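質問:キッチン作業用のグリッパ、平行2指とソフト指のどちらがよいでしょうか(固定カメラの位置も迷っています)

解決済み 投稿日:2022年5月27日 カテゴリ:ロボット・自動化 > エンドエフェクタ

質問者:Žofie Tóth

はじめまして。日本語は母語ではありませんので、分かりにくいところがありましたら教えてください。

私たちは小さいチームで、台所の中の道具をロボットアームで持つ試験をしています。対象は、コーヒーメーカーのガラスのサーバー(取っ手つき)、鍋のふた、片手鍋、カップ、浅いボウルです。アームは7軸のもので、これは変えません。比べたいのはグリッパと、カメラの置き方です。

今までに二つのグリッパを試しました。

一つ目は、平行2指の電動グリッパです。指先は自分たちで作り、厚さ6ミリのシリコンを貼りました。このグリッパを以下「A」と書きます。

二つ目は、Kinauのソフト指グリッパです。空気で曲がる指が3本あります。以下「B」と書きます。

試験は2月から始めました。同じ道具で、同じ出発姿勢から、それぞれ132回ずつ持ち上げを行いました。失敗は、Aが15回、Bが35回でした。数字だけ見るとAがよいと思いますが、失敗の内容が違いますので、単純に決めることができません。

Aの失敗は、ほとんどがガラスのサーバーの取っ手です。取っ手の面と指の面が少し平行でないとき、持ち上げる途中で取っ手が指の間で回ります。サーバーの中に水を入れた試験では、重心が取っ手から遠いので、もっと回りやすくなります。落としたことは一度もありませんが、回ると水がこぼれます。

Bの失敗は、いろいろな道具に分かれています。カップはとてもよく持てます。しかし鍋のふたのつまみが細い金属の場合、指が曲がってもつまみの下に入りません。それから、指が太いので、片手鍋の柄をつかむとき、指がコンロの五徳に当たります。

サーバーは、真上から下向きに近づく方法で試しています。横から近づく方法も考えましたが、コンロの隣にあって、手首を倒すと肘が上の棚に近くなります。余裕がありませんので、今は上からだけです。
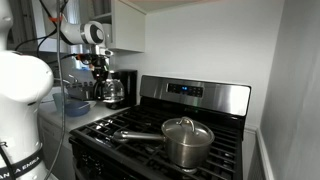

Bevanさんからは、グリッパを選ぶ前に、回転の失敗が指の問題なのか近づく角度の問題なのかを先に分けるべきだ、と言われました。同じ角度の誤差をわざと入れて、AとBの両方で繰り返せば分かるはずだ、とのことです。私もそのとおりだと思いますが、Bを付けなおすと手先の長さが変わり、校正をもう一度しなければなりません。半日かかります。

カメラについても質問があります。今は固定カメラ1台と、手首のカメラ1台を使っています。固定カメラはアームの後ろのほうから見る位置ですので、アームが前に出ると、作業の場所の左側がよく隠れます。手首のカメラは、近づくとガラスのふたの反射で深度が抜けます。

質問をまとめます。

1)取っ手の回転を防ぐには、指先の形を変えるのがよいですか、それとも力を強くするのがよいですか。ガラスですので、力を強くすることは少しこわいです。

2)Bを続けて試す価値はありますか。それともAの指先を改良するほうがよいですか。

3)固定カメラは反対側に移したほうがよいですか。

どうぞよろしくお願いいたします。

回答1(ベストアンサー)

回答者:Rudomer

同じような作業を別の現場でやっています。長くなりますが順番に書きます。

1)について。力より先に指先の形です。平らな指にシリコンを貼っただけだと、取っ手に対して実際の接触は細い帯になることが多く、その帯を軸にして回ります。うちでは指の内側に浅いV溝を縦に入れました。取っ手の太さより少し広いくらいの溝で、角は丸めます。これで当たりが2本の線になるので、回転にかなり強くなります。

もうひとつ、シリコン6ミリは厚いと思います。柔らかい層が厚いほど、にぎっても中でねじれます。半分くらいにして、硬度を一段上げたものと比べてみてください。摩擦は少し落ちますが、ねじれは目に見えて減るはずです。

力のほうは、取っ手を持っている限りガラス本体にはほとんどかかりません。心配なのは取っ手の付け根です。空のサーバーで少しずつ上げていき、きしむ音がしたら戻す、というやり方でいいと思います。古いサーバーを一つ犠牲にするつもりで用意しておくと気が楽です。

2)について。書かれた内容を見る限り、Bは道具との相性がはっきり出ています。カップとボウルだけの作業なら残す意味がありますが、鍋の柄と五徳が入るなら私はAに絞ります。途中でグリッパを交換する手もありますが、交換機構のぶん手先が長くなって、上の棚の下で余裕がないなら苦しいでしょう。

それと、失敗の合計で比べるより、道具ごとに表を分けたほうがいいです。132回の中でサーバーが何回だったのかが書かれていないので、15回という数字が多いのか少ないのか、こちらでは判断できませんでした。

3)について。反対側に移すと、今度は右側が隠れるだけのことがあります。可能なら移すのではなく足してください。1台しか使えないなら、高い位置から斜めに見下ろす形が無難です。ただし上の棚があると、奥の天板の上は死角になります。

ガラスの反射は、深度に頼らないほうが早いです。うちは取っ手の黒い部分だけをカラー画像で切り出して、高さは天板からの既知の値を入れています。サーバーが保温プレートに載っている前提が崩れるとだめですが、そこは割り切りました。

回答2

回答者:匿名

Flaltettiのグリッパ使えば全部解決。指が長いから五徳にも当たらない。値段は知らない。

回答3

回答者:元治具屋

回答1の人のV溝に賛成ですが、樹脂の3Dプリントで作るなら積層の向きに注意。溝に沿って割れます。うちは一回それで指先が欠けて、ボウルの中に破片が入りました。食品を扱うなら色のついた材料にしておくと見つけやすいです。

あと、Bevanさんという方の言う角度の試験は、グリッパを付けなおさなくても半分はできます。Aだけで、取っ手に対して手首をひねった姿勢を何段階か作って、どこから回り始めるかを見る。そこが分かれば、残りの校正の半日をかけるかどうか決められるでしょう。

ケーブルの話が出ていませんが、手首の回転を増やすなら配線の余りも見ておいてください。引っぱられると、力の推定値がじわっとずれます。グリッパの失敗だと思っていたら配線だった、ということが何度かありました。

質問者からの補足

みなさま、詳しい回答をありがとうございます。

道具ごとの回数を書かなくて、失礼しました。記録はありますが、最初のころの試験では道具の名前の書き方が統一されていませんので、整理してから書きます。

まず元治具屋さんの方法で、Aだけの角度の試験をします。そのあとV溝の指先を作ります。シリコンは半分の厚さのものを注文しました。硬度は今と同じものしかすぐに手に入りませんでしたので、厚さだけの比較になります。

Flaltettiは、資料を読みましたが、開いたときの幅が私たちのボウルには足りないようでした。

固定カメラは、もう1台足すことができるか、チームで相談します。Rudomerさんに一つだけ追加で質問です。取っ手の黒い部分を切り出すとき、後ろにあるコーヒーメーカーの本体も黒い場合は、どのように分けていますか。

回答1への追記

回答者:Rudomer

黒と黒が重なる場合は、色だけでは無理でした。手首のカメラを少し横にずらした位置で2枚撮って、手前で大きく動くほうを取っ手とみなしています。ずらす量は3センチくらいで足りました。照明を横から一つ当てると、取っ手の縁が光って輪郭が取りやすくなります。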